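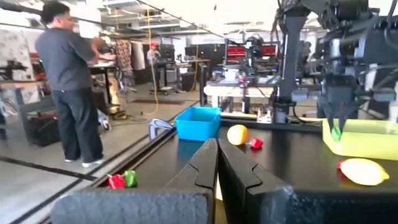 Play food, a blue bin and a yellow-green tray on the black tabletop.

Florencia Durán sorts play food for a living. Well, part of a living. The rest of the week she does the books for a tile shop. But the toy library in Lornia takes up most of her talk and, by now, most of her hallway.

We met at the sorting table, 7/26/26, a little after lunch. Black top, matte. She likes it dark. "You see everything on it. On the old white one I lost every onion."

Peppers today. Red ones, green ones, a yellow fruit with a reddish blush at one end that she calls a mango and her colleague Manaia Brunton calls a lemon. They have been having this out since the spring.

"It's got a point," Brunton said from the sink. "Lemons have a point."

"Lemons don't blush," said Durán.

It went in with the mangoes. For now.

The library lends kits. A kit is a bag, a card with a list on it and whatever the list says: fruit, vegetables, a pan, maybe a till. Families keep it for 27 days and bring it back, mostly. There are nearly 400 kits on the shelves and last year they went out 3,321 times, which Durán knows because she writes each one down in a green ledger. No computer? "There's a computer. I don't trust it with the peppers."

Coming back is where the work is. Kits get mixed. Two cousins each have a kit, one Sunday lunch, and you get a grocery bag with eleven carrots and no bread. So everything gets tipped out on the table and goes into tubs, and from the tubs it gets built back up into kits.

Does the color of the tub mean anything?

"It did. Blue was for fruit, yellow was for vegetables. Then the yellow ones cracked and Seppälä sent us the greenish ones and everybody had an opinion." She shrugged. "Now a tub is a tub. You look inside."

Seppälä is the secondhand shop on the corner. They pass on trays and bins that don't sell.

She's fussy about plastic. Pludex, a brand she won't hear a word against, makes a hard glossy fruit that goes through the wash over and over. Riltov is softer and cheaper and the stems come off. "A pepper with no stem is a what? Kids ask. They think it's a tomato, then they get cross when you cut it and its a pepper."

Washing is Brunton's job. Warm water, dish soap, a soft brush for the bit where the stem goes in. Then towels, overnight. She tried the dishwasher one time. "We don't discuss the grapes," she said. Then discussed them for a good five minutes. They shrank, basically. All of them. Durán kept a few in a jar on the windowsill, still there.

What gets lost the most?

"Eggs. Eggs and the small metal things, spoons, scoops. They end up in the real kitchen drawer and people forget they weren't always there." She got a ladle back in July after two years. The woman who brought it in had been making gravy with it. No fine. They don't do fines.

What doesn't get lost?

"Oranges! I have never been short an orange. We get back more than we lend." Brunton thinks people are donating them on the quiet. Durán thinks they roll under a couch in one house and get handed in by the next tenants.

The budget is 800 dollars a year, and most of that goes on bags. Zippers, she said. Always the zippers. A parent has offered to sew a set with drawstrings and she is thinking it over, although drawstrings and toddlers, she isn't sure. Maybe snaps.

I asked if she ever gets tired of it. Long pause, she was looking for the other half of a cut-up cucumber.

"The pizza toppings, yes. Felt mushrooms, felt olives, they stick to each otehr and to my sleeve. I went to the bank with an olive on me." Vegetables she could do all day. They feel good in the hand, she said, and a kid who won't eat a green pepper will carry one around the house for a week.

Found it, under the ledger. Into the tub. She wanted to get the vegetable kits done by four, a school was picking up twelve of them, and Brunton was calling out that she needed more towels.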